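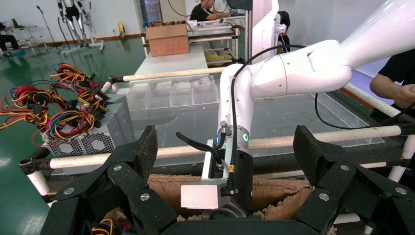
Sand box station, demo hall, open day. Attached to ticket 409.

Reading time: 2 min

Ticket 409: White arm stops short over the sand box
Site: Kirnitby demo hall
Opened: Jan 27, 2026
Status: Closed, with one item to watch

Hello everyone, and thank you for being so patient with us during the Zamudio visit. I promised to write this one up properly, so please forgive the length.

What was reported: during the second demonstration the white arm came down over the cardboard box and stopped a little above the sand, then went back to its start position. No fault message on the Warnix console. Our guests were very kind and kept asking good questions while we poked at it!

What we tried, in order:

1. Restarted the demo program. Same stop, same height.
2. Looked over the cable along the top of the arm in case it was pulling tight on the way down. Plenty of slack, so we left it alone.
3. Read the log. The arm was stopping on its height limit 17 mm too early, every time.
4. Compared the limit with the one saved at setup. Somebody (all right, it was me) had loaded the file for the taller box we used in rehearsal.
5. Loaded the correct file, ran the arm down slowly with a hand near the stop button, then at demo speed.

It reached the sand on the first slow run and on every run after that, 71 in all by closing time. I was so relieved I nearly hugged the visitors.

Still to watch: sand gets over the flaps of the box and into the little compartments of the tray at the back of the clear bin. It had no part in this fault, but please brush the tray out between groups, and keep the brush well away from the open gripper links.

For the next open day I have renamed the two Uvivell setup files so that the box height comes first in the name. Please don't change them back, even if they look ugly.

Comments (3)

> We had the same early stop in January with a different box. Checking the setup file now, thank you!

> Is the slow run needed after every file change, or only when the box changes?

> Every file change, please. It takes a minute.

Questions: Warnix support desk, Kirnitby | © 2026 Warnix | Back to top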